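## Cycling notes from the Cirel Velo Club

The club is pleased to report that the winter fixed-gear sessions at the indoor track will continue until the end of March. Riders who already hold a session card need take no action. Cards issued last season remain valid and should be shown at the desk on arrival.
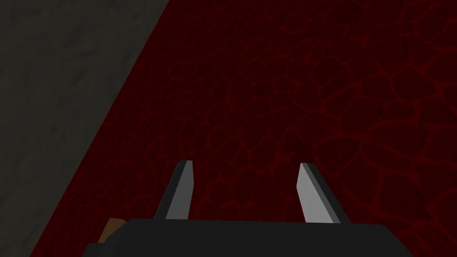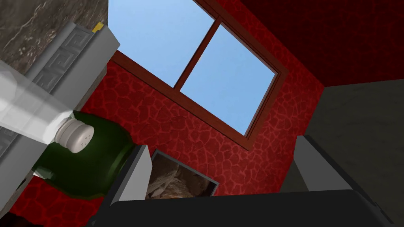 *Red crackle-patterned surface, shown in both views; the second also takes in the window.*

Sessions begin at 7 in the evening, with the track open for warming up beforehand. Each group is limited to 20 riders. Members are reminded that brakes must be removed before going on to the boards, and that tyres should be checked for cuts and grit. A floor pump and a small set of tools are kept by the track gate – please return them after use.

Bicycle polo moves to the Donano courts from February. Mallets can be borrowed, though regular players are asked to bring their own. Helmets are compulsory for all matches, including friendly games. The short league will be played by 6 teams, each meeting the others once, and the fixture list will be sent to team captains before the opening round.

The club has also agreed terms with the Hauksdóttir workshop for wheel building and frame repairs. Members will receive a reduced labour rate on production of a current membership card. Work must be booked in advance, and the workshop cannot store bicycles once a job has been completed and the owner informed.

Those who took part in the autumn ride to Indodov will wish to know that entry fees and the raffle raised 1392 euros for the youth riding fund. The money will be spent on two junior track bicycles and on spare sprockets, chains and inner tubes. The route will be used again this year with one change: the descent after the reservoir will be replaced by the lower road, where the surface has been renewed.

Films of club rides may be submitted for the spring screening. Entries should run for no more than three minutes and must carry the name of the rider or riders who made them. Music may be used only where permission has been obtained.

Membership renewals are due by the end of February.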